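From: Beatrice Kombo
To: supper-club list
Subject: Re: [supper-club] injera going flat in the middle??

Hi all,

Wubit wrote:
> I've made three batches now and every one of them comes out with
> eyes around the rim and a smooth bald patch in the middle. The
> batter smells right to me, nice and sour. Is it the flour? I
> switched to the teff Hawi gets from Jumaris and I'm wondering if
> it's milled too coarse. Also does anyone still have the big lid
> that went around in the spring? Mine warped.

Wubit, don't blame the flour yet! I've been on the Jumaris teff since last winter and it's been fine for me, a bit thirstier than the old stuff but fine. My money is on the pan. I had the exact same bald patch when we moved and I went from gas to that awful little electric ring. The middle of the pan gets too hot, the batter sets before the bubbles have a chance to come up, and you get a lovely lacy edge around what looks like a pancake.

What worked for me (and Etenesh will tell me I'm doing it all wrong, hi Etenesh) was turning the heat down and leaving the pan on it for a good 20 minutes before the first pour. I know. It feels like forever. Then I pour from the outside in, in a spiral, and I wait until I see eyes opening all over before the lid goes on. If I put the lid on early I get the bald patch back every time.

The other thing is how thin you're going. My mother-in-law's batter was like heavy cream, and mine was like paint for years, and I was so proud of it. Try taking out a ladle, thinning it with warm water, and doing one test round before you commit the whole bowl. I weigh now, by the way, 500 grams of flour to start, because my "handful" and my daughter's "handful" turned out to be two different foods.

Did you do the absit? You didn't say. If you skipped it, go back and do it: scoop some of the fermented batter, cook it with water until it thickens, let it cool, stir it back in and let the whole thing rise again. I skipped it for ages and thought I was getting away with it. I was not.

The big lid: Hawi had it, then I think Meron took it for her sister's thing. Meron, speak up!

While I've got you all, the next supper. Hawi is doing doro wat, I'm doing the lentils and the greens, and somebody please bring something cold and crunchy, last time it was all stew and we lay around like seals. Injera for the table of course, but we'll also need spoons for the yogurt and for the little ones, so if you own spare ones please bring them with a bit of tape on the handle so they find their way home. I still have a ladle from two suppers ago that belongs to one of you. It has a long handle and a dent and I'm getting attached to it.

I'm pasting in the bit for the notice page too so you can all fix my spelling before Hawi puts it up:
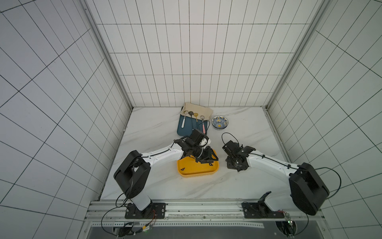

TEKLEAB, May

Supper is on again at Hawi's, doors at six, food when it's ready. Bring a dish or bring a chair. Newcomers very welcome, and so are teenagers who say they won't eat anything (they eat). If you'd like to learn injera, come at four and Etenesh will put you to work at the pan. Tell Hawi ahead of time about allergies, please, the wat has butter in it and the lentils don't.

That's all I've got. Wubit, try the slow pan and write back, I want to hear how the middle looks. And if it's still bald bring me a jar of the batter and we'll cook it on my stove.

Hugs,
Beatrice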